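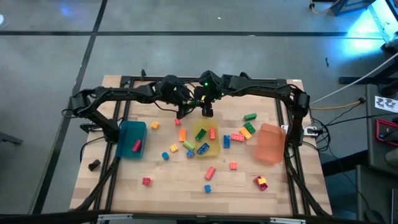

3/6/24

So I finally did the thing I've been threatening to do since November and took the slow train to Brardale instead of driving. It's 138 miles and the drive is easy enough, but I always show up cranky with a stiff neck, and then I need a nap before I'm any fun at all.

The train takes forever (it stops at Filluvville for 40 minutes while they hook up extra cars, and you can't get off) but oh my gosh, I loved it. I read half a library book! I ate a cheese sandwich and a whole sleeve of crackers and looked at people's backyards. So many trampolines.

My ticket was $60 round trip, and I'd spend close to that on gas and the awful parking garage by the river. I did forget to bring a sweater, and the heat in my car was more of a rumor, so I wore my pajama top under my jacket and felt pretty smug about it.

Brardale itself was rainy both days. I walked over to the market, bought 2 jars of plum jam, and went back to the same diner for pancakes because I have no imagination on vacation. They've changed the syrup. I'm still deciding how I feel.

Next time I want to stay on to the end of the line and see Flovby, if the summer schedule ever gets posted.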